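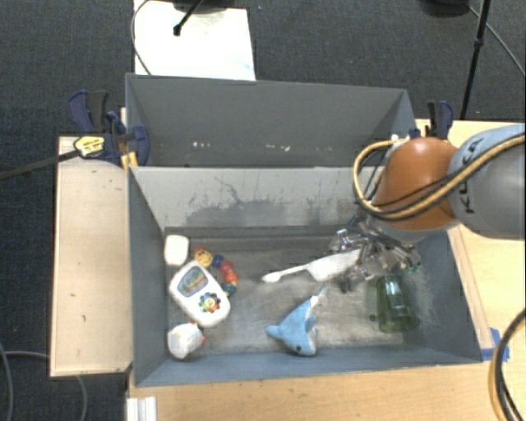 I went along to the Wondance open day at Tumholm and came home less keen than the last message. The arm is a KUKA, fine, and the bin had a plush dolphin, a green cup and a string of beads in it - nothing like our returns, where 400 grey cartons all look the same. I asked for a failure rate and got a brochure.

> The Nastau crew saw it in April and were impressed. 13 picks, no drops. I reckon we should book a trial before Suwannarat does.

13 picks isn't a trial. Who chose the items? I'd want a full shift on our own stock, 8 hours, before we talk money.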